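Faucet turning (robotics)

Faucet turning is a manipulation task in which a robot opens or closes a water tap by moving its handle. It belongs to the group of articulated-object tasks, along with opening doors, pulling drawers and pressing levers, and is used as a test of whether a machine can handle household fixtures it has not met before. A person does it without thought, often with a wrist or an elbow. For robots it is solved in simulation for many handle shapes and only partly solved in real kitchens and washrooms.

Task definition

In the usual form of the task, the robot starts with its hand away from the faucet and must rotate the handle past a set fraction of its travel. The base of the faucet is fixed. The robot is given camera images, a point cloud or both, together with its own joint positions. It is not told where the hinge axis lies. Water is seldom modeled, and success is read from the joint angle of the handle.

Two variants are common. In the first, any contact that turns the handle counts, including a push with the back of a finger. In the second, the handle must be left at a requested angle, as would be needed to set flow or temperature. The second is much harder and has fewer published results.

Faucet models

Simulated faucets are stored as separate rigid parts joined by hinges. A typical file holds a body, a spout and one or two switches, each with its own collision mesh. Color and surface finish are often left plain so that a policy has to rely on shape.

Single-lever models vary widely in the reach of the lever. Some have a short stub directly over the body. Others, such as the gray model shown, have a thin rod that rises from the cap and bends into a long horizontal arm. A long arm lowers the force needed at the tip, but a thin one is easy to miss in a sparse point cloud and offers little area for a finger to press on. 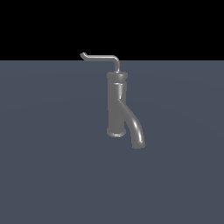

Sources of difficulty

The spout is the most frequent cause of error. It is often thicker than the handle and projects in a similar way, and a policy trained on few models may push on it until the time limit runs out. Hinge direction is a second cause. A lever on top of a column may swing around the vertical axis, tilt upward, or do both, and the shape alone does not always settle which.

Contact is a third. A finger sliding along a round rod loses its grip as the angle changes, so the hand must follow an arc whose center has to be estimated during the motion.

Stillport trials

The Stillport household trials, directed by Birutė Rozīte, compared a policy trained on 188 simulated faucets with the same policy run on a Givix arm at a test sink. The simulated success rate on unseen models was 94 percent. The physical arm was tried on 3 faucets and completed the turn on two of them; on the remaining one, a stiff ceramic valve stopped the arm at its torque limit. Heino Jõgi later repeated the simulated part with the Urero controller over 851 episodes and found that most failures began with contact on the spout.

Household use

No general-purpose home robot is sold on the strength of this skill alone. Washing dishes or filling a pot also calls for control of flow, handling of wet objects and judgment of water level. Fixed installations avoid the problem by using sensor-operated valves.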